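Gripper budget round – gallery and where the money stands

Quick page before the May meeting. Lwazi Ndlovu asked for something she can open on her phone, so here it is, short. Full spreadsheet is on the shared drive, same folder as last year.

What we're buying: simulation time first, one real two-finger gripper second, arm maybe never. Vodeck quoted 1,682 for the gripper with mount and cable. Varma came in lower but no spare fingers in the price and they wanted 238 for a set. So not lower really. Jollis still haven't replied. Chased twice.

Sim licence is 35 a seat per month. We need 13 seats for the course and I've put in for all of them, no haggling this time. Kazimír Rusnák thinks we can share logins. We can't, I read the terms.

Stills from the sim below. Worth a look before anyone argues about finger width again. 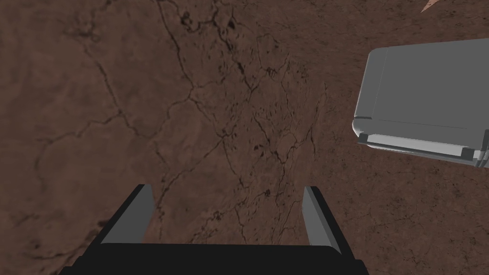
Open fingers, cracked ground, grey case off to the right. 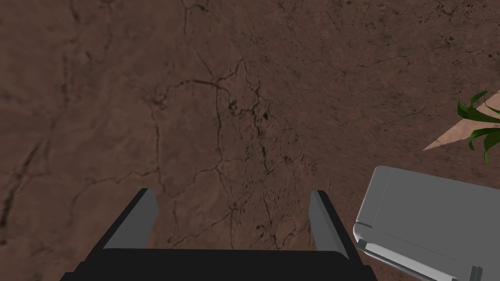
Fingers wide again, grey shape close by on the right, green leaves top corner. 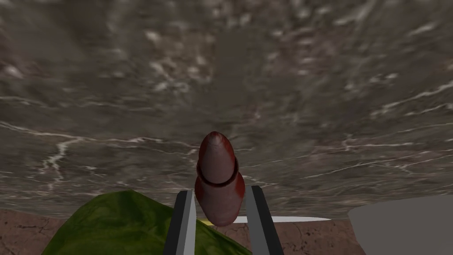

All three rendered in simulation. Last one has the red piece between the fingers.

Notes for the budget, in no order:

Finger opening. Biggest argument last time. The Vodeck one comes in two widths, same price, but you choose when you order and there's no swapping later. I want the wide one. If you want the narrow one write to me with the part you need to pick up, not just "narrow is neater".

Spare fingers. One set minimum. We had nothing in the cupboard last year and lost most of a term waiting on post from Florkport.

Rounded parts. Flat fingers on a bulging shape is where I'd expect trouble on the real thing, so there's a line for soft pads. Cheap. Please leave it in, it got cut last time for no reason anybody wrote down.

Computers. The old machines in the back row run the sim but slowly, and textured ground makes it worse. No money for new ones in this round. Kazimír is pricing memory upgrades and will send me a figure – I've left the row blank till then so the total at the bottom is wrong, ignore it.

Delivery. Florkport depot only delivers before noon and somebody has to sign. Lwazi has said she'll do it if she gets the date in advance. Add carriage to whatever the quote says, Vodeck leave it off the front page and put it on the second.

Training. Varma offer a half day, Vodeck a pdf. I'd take the pdf.

Still open: who pays for the mounting plate, us or the workshop. Need an anwser before the order goes in. Also whether the licence can start mid month or if we loose the first two weeks.

Comments on the spreadsheet please, not by email, I can't keep up with both. Order form goes off once Lwazi has signed it.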